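Clincombe opens orders for its tabletop robot practice kit

Burirbridge, August 20, 2024

Share 41 | Comments 7

Hi, I'm Effie Shearer, I run the product side at Clincombe, and I asked if I could write this one myself. Our press releases usually come out sounding like a tax form and I've been waiting a long time for this day, so please put up with me.

We're taking orders for the Strachan kit! It's a small robot arm with a two-finger gripper, a walled work area that sits on an ordinary sturdy table, the software to drive it, and a box of things to pick up. You clamp it down, plug it in, run the setup program and start teaching it to move stuff from one place to another. The whole kit ships in two cartons, and yes, the second one is mostly the arm.

The idea came out of a visit to a community college in Mernotness. They had a beautiful big arm behind a safety fence, and the students got to use it for maybe one afternoon a term (the rest of the time they watched somebody else use it). I drove home grumpy. Serpil Gökçe, our lead engineer, had been building a little bench rig for her own testing, and when I told her about the fence she wheeled it into my office and said, "So sell them this one." It took us a good deal longer than she thought it would — she'd want me to say that the wiring was to blame.

What I love most is how plain the work is. You give the arm a job a toddler would find dull, like putting a block in a bowl, and then you find out how much there is to it. Where do the fingers come down? How wide do they open? What if the block is turned a bit?
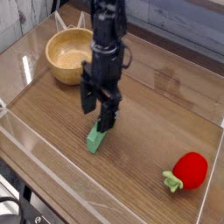
You can teach a job two ways. The first is to steer the arm yourself with the hand controller and let the software record what you did. The second is to write the moves out in Python, and we've put a lot of sample code in the download so you aren't staring at a blank page. Most of our testers started with the controller and drifted over to code once they got annoyed at their own shaky hands. I'm still a controller person. Serpil has opinions about that.

We lent early kits to 7 schools and asked them to log every practice run and send us the results. We got 1,514 runs back, plus some very frank notes. The original emergency stop was too small, so it's bigger now. The setup program used to quit if you unplugged the controller halfway through, and that's fixed. People also asked for softer objects, so we're adding a pack of those as an extra.

A few things it won't do. It's not made for factory work, it won't lift anything heavy, and it shouldn't be left running by itself overnight. The fingers can pinch, so an adult needs to be in the room with younger students. And you'll need your own laptop.

The first batch is 50 kits, and they go out in December in the order we get the paperwork. Schools and libraries can ask for a discount, and teachers who buy a kit get up to 41 lesson plans with it, depending on the grade level they pick. Spare finger pads and cables are sold separately, and we'll keep stocking them for as long as we sell the arm.

"I want people to open it up and poke around," Serpil says. "The screws are normal screws. The manual shows you where everything goes."

If you write about classroom tech and want to try one, ask us for a loan kit. We have a few set aside at the Burirbridge office, and you're welcome to come by and drive one here first. Serpil and I will both be around, and there's usually coffee.

Press contact: Effie Shearer, Clincombe, Burirbridge

We use cookies to remember your settings and see which pages get read. Accept all | Manage choices

Get Clincombe news by email. Sign up | No thanks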